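Notes from the teaching corner

Well, I finally got my turn in the gloves! For anyone who missed the July issue, we've been putting together a set of hand-guided recordings for the Grundora project, which means that one of us wears the gloves and headset, the robot copies our arms and fingers, and every move gets saved so the software can learn from it later. Godelieve Leemans has been doing most of the driving since spring and she makes it look like buttering toast. I do not make it look like buttering toast.

My first try was a mess. The headset shows you what the robot's head sees, and your brain takes a while to accept that those silver arms are yours. I kept reaching with my shoulder when all I needed was a turn of the wrist. Godelieve stood behind me saying "smaller, smaller" and she was right every time (annoying!). You also can't feel a thing through the gloves, so you end up watching the fingertips like a hawk and guessing how hard you're squeezing.

The job itself is what Hendrik Stevens calls bumpy objects: close the hand on something with an uneven surface and keep the grip steady. He likes them because a smooth box teaches the hand very little about where to put its fingers. I like them because one of them is a pineapple.

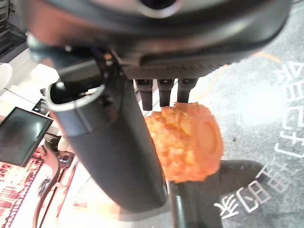

The wrist view, with the big finger coming down past the orange piece.

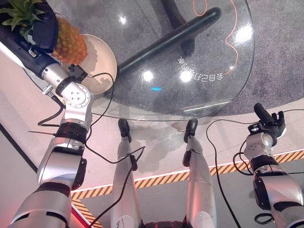
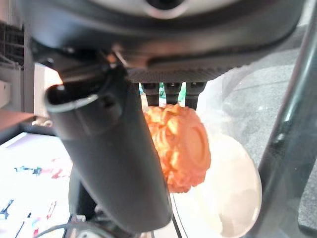 Anyway, the question I get most is how many of these we need. The plan says 1,000 good ones for each object, and a good one is slower to make than you'd think. You start from the rest position, go in, grip, hold, let go, back out, and if you wobble on the way it gets tagged and somebody has to look at it. We're at 1,736 recordings in total, which sounded huge to me until Hendrik told me how many still have to be checked. Nanami Hosoda is doing the checking, and she'd love a second pair of eyes for an hour or two in the mornings.

A few things I picked up: take your watch off before the gloves go on. Rest after 10 minutes even if you feel fine, my forearms were jelly by lunchtime. And say "done" out loud when you finish a grip, so whoever is at the keyboard can stop the recording without cutting off the end.

We have six people trained now and room for more. Dirk Schouten keeps the sign-up sheet, so grab him if you want a go.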